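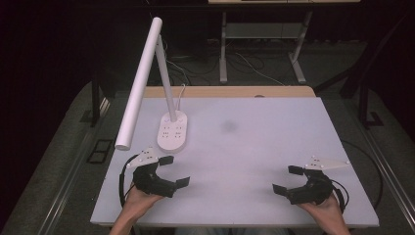

Rules for Robots (and for the People Who Teach Them)

Have you ever tried to teach a little brother or sister how to tie a shoe? You probably didn't give a long speech about it. You took hold of the laces and said, "Watch my hands!" Well, many robots are taught in much the same way. A person does a job over and over, holding a pair of grippers like the ones a robot has, and a computer keeps a record of how the grippers moved. Later on, a robot can use those records to practice the job by itself.

It sounds like play, and some days it feels like play, but at the Largate workshop there are rules for it, and today we're going to walk through them together. (Don't worry, they're good rules, and you may already follow one or two at home.)

Start with a tidy table

Before any lesson, the teacher looks at the table. If the job is about a desk lamp, then the lamp stays and the coffee mug goes somewhere else. Why so fussy? Because a robot doesn't know what matters and what doesn't. If a mug sits there in every single lesson, the robot might decide that the mug is part of the job, and then one day there's no mug and the poor thing is stuck!

Know where your cords are

Lamps have cords and grippers can have cables too, and a cable loves to catch on a sleeve or a foot. The rule is to follow each one with your eyes, all the way from one end to the other, before you begin. "I say it out loud, like a song," says Nelly Cuervo, who has taught robots at Largate for nearly 8 years. "Lamp cord, left cable, right cable, go."

Let the markers be seen

Some hand-held grippers wear a flat plate on top with small round dots on it. Cameras in the room can look for dots like these to work out where a gripper is and which way it's tilted. So the teacher tries not to lean over the plates or hang a scarf on them, and nobody puts stickers on them, even very nice stickers.

Move the way you'd like to be copied

Slow and smooth is best. If you bang the gripper on the lamp, the bang goes into the record along with everything else. Bumps happen to all of us, of course, and when one does, the teacher says "bump" and that try gets a note beside it. You should never hide a bump.

Rest your hands

At Largate a lesson lasts 16 minutes, and then it's time to stop and wiggle your fingers, have some water, and look out of the window for a bit. A big job may need 600 tries, so there's really no sense in hurrying through the first 60.

Ask first, and stop when someone says stop

This one is the oldest rule in the shop, and it's for visitors as well as teachers. Never reach between two grippers while somebody is using them, and never touch a robot unless a grown-up who works with it has said yes. Anybody at all may call "Stop!", even the youngest person in the room, and everyone has to listen.

Something to try at home

Find two pairs of kitchen tongs with soft tips and ask a grown-up to be your robot. Clear a table, put one sock on it, and fold the sock using only the tongs while your robot watches. Then trade places and see what your robot learned. Did it copy your mistakes, too?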